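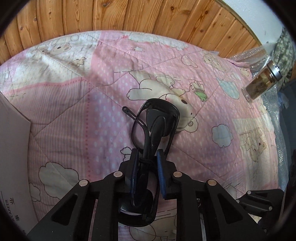
Job 1387, bedroom. Black glasses held above the bear quilt, jar and bubble wrap on it, before packing.

2 August 2023

Started on the bedroom at the Wumen house. Kitchen and hall are done and the boxes are stacked in the garage with their lists taped on. The bedroom was meant to be the easy room but small things from everywhere else have ended up on the bed, so half of today went to sorting.

Using the bed as the packing table. The height is good and the quilting stops small things from rolling, mostly. Drawback is that the pattern is busy. Bears, clouds, stars, balloons, all in pink and white and light blue, and anything pale disappears into it. Black glasses are no problem. Clear bubble wrap is a nuisance, I put a sheet down and then went looking for it. Next time a plain dark towel on top of the quilt first.

Glasses. One arm was folded and the other was sticking out. Fold both before wrapping, always, and don't force them. The open arm is the one that gets bent when somebody leans on the box. Went by the bridge when picking up, kept off the lenses. Wrapped in tissue first, then one turn of bubble wrap with the bubbles facing out, then into a hard case from the spares drawer. The case rattled so I added a second piece of tissue at the hinge end. No rattle now. Marked the case on the outside and put it in the personal box, which travels in the car and does not go to Ruchti.

Spice jar. Glass, silver metal cap, dried brown contents. It was lying on its side next to the bubble wrap. No idea which spice, I did not open it. Should have gone with the kitchen boxes but those are sealed and I am not cutting tape for one jar. Did it like this:
- cap checked tight, strip of tape over the cap and down both sides
- into a small zip bag, air pressed out
- bubble wrap, two turns
- standing up in the corner of box B4, rolled socks on the open sides

Weighed the bundle on the Bruvier scale, 200 g with wrap and bag. The scale was showing a few grams with nothing on it again. Zeroed it twice. It needs a flat board underneath, the bed is too soft for it and I ended up weighing on the floor.

Camouflage fabric and the dark gray thing on the right side of the bed: left for tomorrow. Put them on the chair so they don't get packed by accident. Need to ask if the fabric is staying with the house.

Bedspread. Goes in last. Plan is to shake it out, fold in thirds lengthwise, then roll, printed side in. Rolling instead of folding square because the quilting holds a hard crease for a long time when it sits in storage -- we had that in March on the other job and the creases were still there after washing. Cotton sheet around the roll, tied loosely, no plastic. Ruchti wants nothing in sealed plastic bags in their long-term room anyway.

Measured a trial roll with a spare blanket of similar bulk. It fits the 55 cm Tametti carton if rolled firmly, and the flaps close without pushing. The next size down does not work, tried it, the flaps bowed up and you can't stack on that. Tametti cartons are the ones with the double bottom. We have enough for this room but not for the study, so reorder.

Walls. Bare wood boards, knotty, vertical. Do not tape lists to them! I did this in the hall with the blue tape and it was fine there on paint, but I don't want to find out on wood. Lists go on the door or on the box.

Weight limit for the light boxes is still 4000 g, as agreed at the start. B4 is under. B3 was over because of the books at the bottom, so I took two books out and they went to the study pile. Retaped, list corrected in pen, the typed list is now wrong for B3 and I need to fix it.

Supplies used: most of the short roll of bubble wrap, tissue, one hard case. Tape gun is jamming at the cutter. Cleaned the blade with a rag and a bit of alcohol, ran better for the next two boxes and then started again. There is another gun in the van.

To do
- towel for the bed
- ask about camouflage fabric
- gray thing: find out what it is, then list it
- fix typed list for B3, add jar to B4
- reorder Tametti 55 cm
- board for under the scale
- quilt rolled and boxed after everything else is off the bed

Stopped when the light went on the window side. Box B5 is open with nothing in it yet.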